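4.2 Credit guarantees and the small exporters of Asine

When we began this part of the study, we expected the public guarantee scheme to matter most for the larger workshops, the ones that already had a banker they could call. Our survey of 100 exporting firms in Asine told a gentler and more interesting story. Of these, 66 had applied for a guarantee by September, and many were family businesses that had never before borrowed to cover a shipment — a group earlier work tends to pass over (Ouazzani; El Idrissi).

We are grateful to the owners who opened their ledgers to us and patiently walked us through three years of orders, late payments and tariff bills.
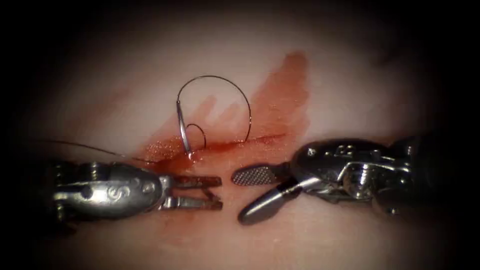 Figure 4. Two surgical instruments and a curved suture needle at an incision.

Did the guarantees lead firms to take on more debt than they could carry? In our sample, borrowing rose mainly among firms with confirmed orders, and missed payments stayed close to their earlier level.

We would still ask the reader to treat this with some care. The scheme was young when we visited, and the neighboring district of Drukum, which we use for comparison, depends far more on farm goods and so felt the new tariffs later in the season. Section 5 takes up that difference in timing and repeats the estimates without the textile firms.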